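Desk Arm with Wrist Camera: Project Report
Aileen Gatchalian
Climley shared workshop, bench 3
Jan 13, 2018

1. Aim

The aim was to build a small arm that clamps to a desk, carries a two-finger gripper and a camera at the wrist, and can move light objects without being told their exact position. The proposal asked for three tasks: push a key on a keyboard, pick up a soft object, and follow a cable across a table without snagging it. The first two were attempted. The third was only started.

A secondary aim was to do the work outside the department, using the tools at Climley and parts that can be bought by anyone. The arm had to be taken off the bench at the end of each session, so the base needed to go back to the same place every time.

2. Parts

The arm is a Resska kit with the supplied gripper removed. The joints, cables and power supply are as they came. The base plate was replaced with a thicker one cut at Climley, with two dowel holes that match dowels in a clamp block. With the dowels in, the arm came back close enough to its old position that I stopped recalibrating at the start of each session and did it only after a crash.

The gripper was made new. The first pair of fingers was straight and stiff. They held a pencil well but slid off anything flat. The second pair is wider at the bottom and tapers to a rounded tip. This is the pair used in all the results below.

The control program runs on an old desktop machine left at the workshop by an earlier group. I kept their motor driver code, which they called Nitavdale, and wrote the camera part myself. The two parts talk over a local socket. I would have preferred a single program, but the driver code was written for an older compiler and I did not want to spend December porting it.

3. Camera mounting

The camera is fixed at the wrist and looks forward between the fingers. I tried a mount on the side of the forearm first. From there the fingers hid the object at the moment of closing, and the view changed too much when the wrist turned. At the wrist the fingers are always in the same part of the picture, and the program can use them as a fixed reference.

The cost of this is that the fingers cover much of the lower part of the view, and they are too near the lens to be sharp. The program masks them out. The mask was drawn by hand from a single picture and worked until the mount was bumped, after which it had to be drawn again. A slot and pin in the mount would fix this and is the first thing I would change.

4. Table and background

The early tests were done on the bare bench, which is scratched and has paint on it. The object finder picked up the paint marks as often as it picked up the objects. I moved to a white tabletop and hung a white sheet behind it. The folds in the sheet gave weak grey edges, and raising the contrast threshold removed most of them. Small dark marks on the cloth were harder. They are strong in contrast, so the threshold does not help, and I added a minimum size instead. Any region under 20 pixels is now dropped. 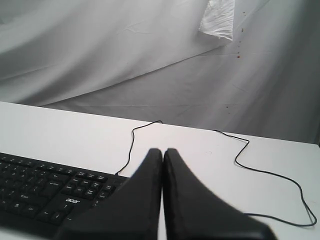
Figure 1. Wrist camera view with the keyboard at lower left and its cable running to the far edge of the table and back.

The view in Figure 1 is typical of the starting position for the keyboard task. The left finger covers the right-hand part of the keyboard, so the arrow keys are visible only in part. The lettering is too blurred to be read by the program, and I gave up on reading it early on. Keys are found by their position relative to the corner of the keyboard.

5. Keyboard task

The target was the Enter key. From the starting position the arm backs off until the corner of the keyboard is clear of the mask, works out the angle, then comes in with the fingers closed and pushes down with both tips together. A small script on the desktop records which key was received.

I ran 186 attempts over four sessions. I did not sort them by cause of failure as I went, which was a mistake, and the log only says which key was pressed or that none was. Going through it afterwards, the commonest wrong key was the right Shift, directly below the target. This fits with the arm sagging slightly at full reach. Adding a correction to the shoulder joint in the last session reduced the error, but I changed the lighting on the same day and cannot separate the two.

The closing speed was set to 2000 in the driver's own units, where the kit's default is 3065. At the default the fingers bounced and the script sometimes recorded two presses.

6. Soft object task

A folded cloth was placed on the white table and the arm was asked to lift it. The cloth and the table are close in colour, and the finder lost it more often than not. With a coloured cloth the lift was reliable. The proposal did not say what colour the object should be, so I am reporting both.

The tapered tips helped here. They slide under an edge of the cloth before closing, where the straight pair pushed it along the table.

7. Cable task

A thin black cable on white is easy to see and hard to follow. The finder splits it into pieces wherever it passes behind a finger, and joins it to the keyboard where the two touch. I wrote a tracer that starts at the keyboard and steps along the dark line. It works on saved pictures when the cable lies in a gentle wave. It fails when the cable runs along the far edge of the table, where the change from table to sheet gives a second line beside it.

The tracer has not been run with the arm moving. The method I had meant to copy comes from the Cáceres handout in the course folder, and it assumes a camera looking straight down, which this arm does not have.

8. Remaining work

The mount needs the slot and pin. The sag correction should be tested again with the lighting left alone. The log format has a new column for cause of failure, not yet used. The base plate drawing, both finger drawings and the camera program are in the project folder; the driver code is on the workshop machine only and should be copied before that machine is replaced.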